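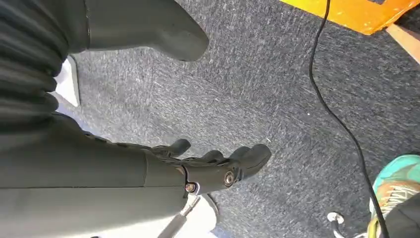 Figure 6. Hand and forearm over the carpeted floor of the club room, wrist view, with a cable lying across the work area.

4. Floor reach task

4.1 Setup

All floor trials were run in the club room at Remgate, on the carpet, no mat. We wanted a mat at first. Teodoro Calimlim argued against it and he was right, the final demo is on carpet too and the fingertips drag differently on a mat. Low pile, speckled, which turned out to matter for the vision part (see 4.3).

The task: robot starts from a low pose, arm goes out palm down, fingers partly curled, stops above the carpet, closes on a small object. Objects were a foam block, a marker cap and a folded glove. Start positions were drawn from a list made in February by Polyxeni Zervas, so the person running the trial could not pick easy ones. We ran 139 trials in total over the term. Every trial had one operator at the laptop and one spotter standing next to the robot with the stop button. Spotters were told to keep their feet back from the hand, but in practice they move in close when the arm extends, and the shoe ends up in the wrist view (Figure 6). We kept those trials in. A policy that only works with no people near it is not much use to the club.

4.2 Cable handling

Cables on the floor were our biggest source of lost time. The first plan was to tape everything down before each session. Took too long, tape came up anyway. Second plan was to let the cables lie where they fall and have the planner treat any thin dark line on the floor as a no-go strip. This is what we call the Bralten rule in the code, after the planner branch it was written in.

The rule is simple. The wrist view is thresholded, long thin shapes are kept, a margin of 60 mm is added on each side, and the hand path is pushed out of it. If no path is left the arm goes back to the start pose and the operator gets a beep. Kadri Ķēniņš wrote the first version in one evening and most of it is still there. Short leads and loose plugs are a different problem, they are not long enough to pass the shape test. We did not solve this. For now the spotter is supposed to clear them, and does not always.

4.3 Carpet texture and false contacts

The flecks in the carpet gave us a lot of false small objects. With the default settings the detector returned 697 candidate points in one session, nearly all of them carpet. Light specks are the worst, a single bright one on gray looks a lot like the marker cap seen from far away. Raising the minimum size helped but then we lost the real cap when the hand was high. The fix we settled on is to look twice – once from the start pose, once with the arm half out – and keep only what grows between the two views by the amount the height change predicts. Iason Andreadis has the derivation in the appendix.

Glare was less of a problem then we expected. The room lights are bright and even and the covers on the arm are matte, so the arm itself almost never set off the detector. The screw heads at the wrist did, they catch the light. They sit in the same place in every view, so a fixed mask takes care of them.

4.4 Observations from the sessions

Not a formal result, but worth writing down for next year's team. The hand position at the end of the reach was repeatable, the height was not. Fingertips came in too low when the battery was freshly swapped and we still do not know why. Loukia Deligiannis suspects the shoulder offset, which was calibrated with the covers off. Re-doing the calibration with covers on is on the list.

Also the logs. Trial notes were kept on paper for the first weeks and typed in later, and some of the handwriting could not be read back. Those trials are marked "unclear" in the table and left out of the success rate. From the second half of term on, the spotter called out the outcome and the operator typed it in straight away. Much better, should of done it from the start.

The grasp step itself is covered in Section 5. Code for the floor task is in the Grirkunis folder of the club repository, under reach_floor, and the cable masks we drew by hand are in the same place.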